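Microphone

A microphone turns sound into an electrical signal, and I'll admit I could talk about them all day! The kind I know best is the dynamic one, where a thin skin moves a coil of wire past a magnet. It's tough, it needs no power of its own, and singers love it. Condenser mics catch more detail - breath, fingers on strings - but they want a power supply and gentler handling. I learned on a Plakero dynamic that cost me 14 dollars used, and it outlived two cables. The round mesh head keeps out wind and the pop of a hard P. 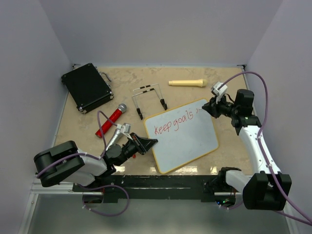 Ribbon mics are older in spirit and much easier to break, so I store mine upright.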